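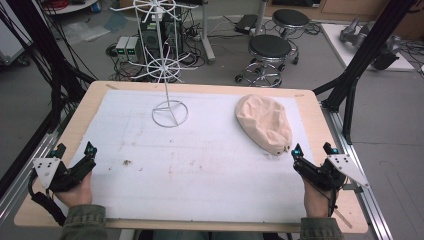

Handout 3: Working with hand-held grippers
Robot Methods Lab, Allville
Instructor: Orysia Kushnir

Read this before your first bench session. The rules apply to every station, including the ones in the Darwish annex.

Before you start

Check the table top. A white board shows up every crumb, and crumbs end up in the recordings. Brush it off even if you think the last group did. Old scuffs and stains can stay.

Put out only the objects named on your task sheet. Task 21 uses a display stand and a soft pouch. Spare items go back on the shelf, not on the floor beside the table.

Look over both grippers. The finger pads should sit flat and the dotted plates should be clean and firmly fixed. Don't touch the face of a plate. If one is bent, tag the gripper and take another pair.

Straps and cables must hang clear of the work area. A loop below the table edge is fine as long as it can't catch your knee or a stool.

During a take

Start with both grippers over the table, fingers open, and hold still for 3 seconds. Then do the task at an even pace. Use the fingers only. No pushing with your knuckles or steadying things with a sleeve.

Soft objects are harder than they look. Grip a pouch by the body first and turn it before you lift. Thin rods should be held low, near the base.

If you drop something, let the take run and pick it up with the gripper. We keep drops – they are marked in the log as recoveries. Stop only if an object leaves the table.

Floor and arms

Stools stay outside the walking path. Step over cables, never on them. Nobody reaches into the space of a mounted arm unless its power is off and the switch is tagged. This holds for short jobs too.

Logging

Enter each take in Stomari before you begin the next one. Write the task number, your initials and any fault. "OK" is enough if there was none.

Questions: room 321, afternoons.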